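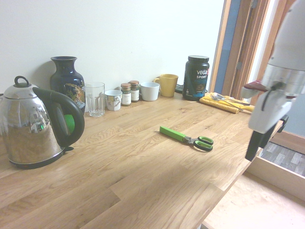

Kitchen Bay, Second Floor: a Visit to Trallis

The drawer was the problem. I had come to Trallis expecting to hear about dropped mugs, since the invitation promised a "frank open day," and frankness about robots usually involves crockery. Homa Naseri, who runs the bay, wanted to talk about a drawer instead.

In May, the arm working this counter was told to put a pair of scissors away. It picked them up, let go of them over the drawer and reported success. It then reported success 17 more times. The drawer was shut. The scissors had gone down the front of the cabinet and onto the floor, and the software, seeing a clear counter, was delighted with itself.

The logbook calls this Incident 511, a number that made several of us glance at each other. Naseri said the numbering doesn't start at one. She did not say where it starts.

What bothered them was the blade cover. It had come off somewhere on the way down, and one of the engineers had walked in to see why the arm was so pleased. She was wearing sandals. She was fine, and there is now a rule about sandals.

There are other rules. The scissors on the counter today have a long green cover over the blades, and it gets checked at the start of each shift. The arm has to confirm the drawer is open before it lifts anything. If it can't, it stops and waits for a person, and Fatemeh Nazari told me it waits a lot. She has had to come back from lunch for it 4 times this month. The stop button used to be on the far side of the door, a choice blamed on the previous tenants.

I asked whether the kettle worried them. Nazari said it's shiny, and shiny things give the vision software ideas. They are still writing that one up.

Coffee was served in the corridor, by people. The next open day is at Vorkico, and visitors are asked to wear closed shoes.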